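Robot Learning Lab, Unit 4: Collecting Demonstrations with a Hand-Held Gripper
Instructor: Viera Kadlec 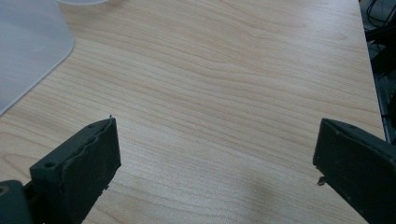
Unit 3 covered kinesthetic teaching, in which the operator moves the arm itself. In this unit the operator works without the arm and carries only the gripper. The policy is trained on what the wrist camera records, together with the estimated gripper pose and the finger opening.

4.1 Terms
Demonstration: one complete attempt at the task, from the start pose to release.
Episode: a demonstration after trimming and checks.
Opening: distance between the inner faces of the fingers, in millimeters.

4.2 Before recording
Run the Adum calibration script. Close the fingers fully, then open them fully, and confirm that both limits are logged. Repeat if the closed reading is off by more than 2 mm. Both fingertips must stay in view at all openings.

4.3 Recording
Start with the gripper open. Approach at a steady speed and avoid turning the wrist faster than the arm can follow. Pose tracking depends on visual features, and a plain tabletop gives few of them, so keep part of the surroundings in view during the approach. Hold still for one second before closing and again after release. Keep your free hand away from the object.

4.4 Data for the assignment
The Kallow set contains 2564 episodes, of which 71 are reserved for testing. Do not train on these. Each group adds up to 10 of its own.

4.5 Known failure cases
Tracking loss near the table edge. Saturated highlights on pale surfaces. Drift in the opening value after a hard grasp; recalibrate.

Reading: Havlíček notes, sections on pose estimation and time alignment. Teleoperation with a leader arm is covered in Unit 5.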